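Evaluating the Trekora Room Service Package for Hotels
Final project report, module Service Automation
Students: Selina Mayrhofer, Andri Thaler, Isauro Ayala
Supervisor: Liesl Danzer

1. Background

Trekora offers a humanoid robot for hotels on a monthly rental. The offer is called the Room Service Package and it includes the robot, a charging stand, a tablet for the housekeeping staff and a set of ready-made tasks. The tasks we looked at are the ones the supplier lists under "evening turn": opening and closing curtains, wiping window sills, checking the room for items left behind, and putting small objects back on the desk.

Our project partner was Priltgate, a company that runs hotels and wanted an outside opinion before signing a longer contract. Our contact there was Thaddäus Rüegg, who arranged access to a guest room for the length of the project. We were asked to judge the package as a customer would receive it, so we did not change any software and we did not open the robot.

2. Questions

We agreed on these questions with Priltgate in August:

Can housekeeping staff set up and start a task without technical help?
Does the robot finish the evening tasks in a normal guest room with normal furniture?
What happens when a task goes wrong, and how much work is it for the staff to put right?
Is the documentation good enough?

Price was left out. Priltgate negotiates this directly.

3. Setting up

The package came with a printed quick start guide and a longer manual on the tablet. The quick start guide is clear and we followed it without problems. The robot has to be walked through the room once so that it can build a map. The person doing this holds the tablet and taps the name of each object when the robot is facing it (bed, desk, window, curtain and so on).

The mapping took 40 minutes the first time. By the third attempt we had it down to much less, mainly because we had learned where to stand. If the person with the tablet stands between the robot and the furniture, the map has a hole in it and that part has to be repeated. The manual mentions this, but only in the chapter on faults.

We also tried to copy the map to a second room with the same layout. This is advertised as a feature. It worked for the bed and the desk, but the window had to be entered again.

4. Tests at the window

Most of our time went into the window tasks. Priltgate was most interested in these, as the curtains and sills in its rooms are done every evening. Each test was started from the tablet with the robot standing by the door. We ran 60 tests in total, half in daylight and half after dark, and wrote down the result of each one on a paper sheet.

In daylight the robot found the sill and the edge of the curtain reliably. After dark it was slower. With the ceiling light on, the glass acts as a mirror, and the robot's own outline, the bed and the light fitting show up in it together with the lights of the city. We think this is why it paused more often before reaching, but we had no access to the sensor data and cannot prove it.

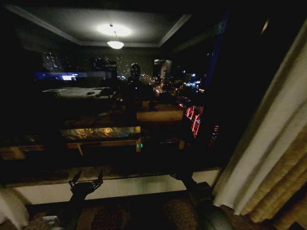

5. Results

Sill wiping was the best of the tasks. The robot needs the cloth to be handed to it, and after that it works along the sill by itself. The corner next to the curtain was often missed and the staff would have to go over it by hand.

Closing the curtains worked in daylight with few failures. In the evening tests the robot sometimes let go of the fabric too early and left a gap. It reported the task as complete all the same, so somebody still has to look into the room. We consider this the most important weakness of the package.

Checking for items left behind was acceptable on the desk and the bed. Small things on the floor were reported only when they were well clear of the furniture.

When a task stops, the tablet shows a message with a number. Of the 5 messages we saw, 3 were explained in the manual. For the others we wrote to Trekora support and had a helpful reply the next morning.

6. Recommendation

We recommend that Priltgate extends the trial and does not yet sign the long contract. Before signing, it should ask Trekora for a reliable check that the curtain is fully closed, and for a complete list of the messages. Until then we suggest using the package for sills and for the desk check, and starting the curtain task before it gets dark.

Staff training can be short. Two members of the housekeeping team tried the tablet with us and could start a task after one demonstration. Both asked for larger buttons.

7. Open points

We did not test the robot with guests in the room. We also did not test blackout blinds, which Priltgate has in some of its other buildings. The test sheets and our notes on the manual are with Liesl Danzer and can be borrowed by the next project group.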